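How to tell if a chore is ready for a machine

Britta Oltmanns and I get asked this about once a week at Duvora: can a robot fold it, stuff it, wipe it, pack it yet? You can work out most of the answer before you spend any money. You need a phone, a notebook and one afternoon.

Step 1. Pick one chore and write down where it starts and stops. "Laundry" is too big. "Take a pillow off the table and put it in a bin" is fine.

Step 2. Do it yourself 30 times. Time each try and note every time you used a second hand.

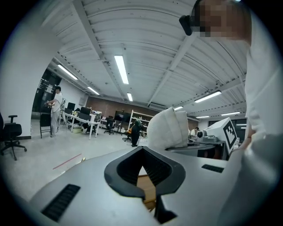 Step 3. Sort the items by how they behave when squeezed. Rigid boxes and cups are the easy group, and many arms can handle them today. Soft things are harder. A puffy, quilted item like the white one near the jaw has folds and creases, and its outline can change with each grasp. Put anything like that on a separate list.

Step 4. Decide how many misses you can live with. At home, a dropped towel costs you nothing. On a packing line, 29 good picks out of 30 may still mean a person standing by all shift.

Step 5. Compare. If more than 80 percent of your items are rigid and your notes show one hand was enough, ask for a trial. If not, wait a year — or change the chore. Timo Janssen switched to stiff trays and dropped half his soft list.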